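Forum > Travaux et finitions > Peinture intérieure

Sujet : Sous-couche ou pas sur murs déjà blancs ?

tibo_pesville
Bonjour à tous, on vient de récupérer l'appart à Pesville, murs blancs partout, du mat posé par l'ancien proprio. Je veux repasser en blanc cassé dans le séjour et le couloir. Le vendeur de chez Grumico me dit sous-couche obligatoire, mon beau-frère me dit que c'est du fric jeté. Qui a raison ? Budget serré, 700 euros tout compris, rouleaux et bâches comprises.

marlou
Ton beau-frère. Blanc sur blanc, lessivage, égrenage au 120, deux couches et basta.

Declan Harawira
Pas d'accord. Si l'ancien proprio a mis une peinture premier prix, ça boit n'importe comment. Tu auras des reprises visibles en lumière rasante et tu vas pleurer. Chez moi en février, couloir de 7 mètres, sans sous-couche : refait entièrement un mois après.

marlou
Parce que t'as mal lessivé, c'est tout.

Declan Harawira
Lessivé deux fois, merci. Rincé aussi.

vieux_rouleau
Test de la goutte d'eau. Tu poses une goutte sur le mur, si elle est bue tout de suite ton support est poreux, sous-couche. Si elle perle, tu ponces et tu dégraisses. Dix secondes, gratuit. Pas compris pourquoi on se dispute sur ça tous les printemps.

tibo_pesville
Ok je fais le test ce soir. Par contre j'ai des zones où le blanc tire un peu sur le rose, plus bas sur le mur. Le reste est très blanc. Humidité ??
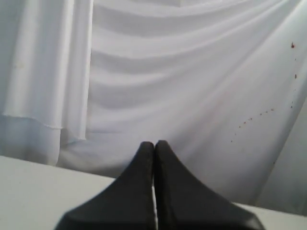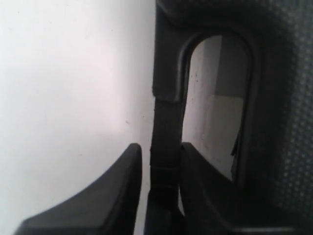 Le mur blanc, sur la deuxième. Tout petit point sombre vers le milieu.

Nikau Faulkner
Humidité, je parierais pas là-dessus. Le rose ça peut être juste l'éclairage, ou un reflet du sol. Regarde en plein jour, rideaux ouverts, lampes éteintes. Si c'est encore rose à midi, là oui tu te poses des questions.

marlou
+1. Et le point, tu grattes à l'ongle. Si ça part c'est une saleté, sinon un trou de punaise, un coup d'enduit et on en parle plus.

Declan Harawira
Ou une remontée de rouille. J'ai eu une tête de clou mal noyée, ça ressort à travers trois couches d'acrylique. Il faut isoler avant, sinon ça revient a chaque fois.

marlou
Toujours le pire cas avec toi.

vieux_rouleau
Il a pas tort sur le clou. Ça arrive souvent sur du placo.

tibo_pesville
Retour du test : goutte bue direct dans le séjour, dans le couloir elle perle. Donc séjour sous-couche, couloir non ? Et comme marque ? J'ai vu la Driro à 100 euros le grand pot, la Steinbach est plus chère.

Nikau Faulkner
Driro en sous-couche, ça suffit largement. Garde les sous pour la finition, c'est elle qu'on voit. Et un rouleau correct, microfibre, poils de 12. Les lots à trois balles perdent leurs poils, tu passes la soirée a les retirer à la pince.

Declan Harawira
La Steinbach couvre mieux. Sur une grande pièce ça se sent au bras.

marlou
Ça se sent surtout au portefeuille. Couloir : ponçage léger, dépoussiérage, deux couches. Croise tes passes et termine toujours de haut en bas. Et coupe le chauffage avant, sinon ça tire trop vite.

tibo_pesville
Vu au soleil : plus de rose du tout. C'était l'ampoule, une chaude. Le point est parti avec l'ongle. Devis refait, 677 euros avec la Driro et deux rouleaux. Je commence par le séjour.

vieux_rouleau
Pense au scotch, retire-le avant séchage complet.

Declan Harawira
Tu nous diras en lumière rasante.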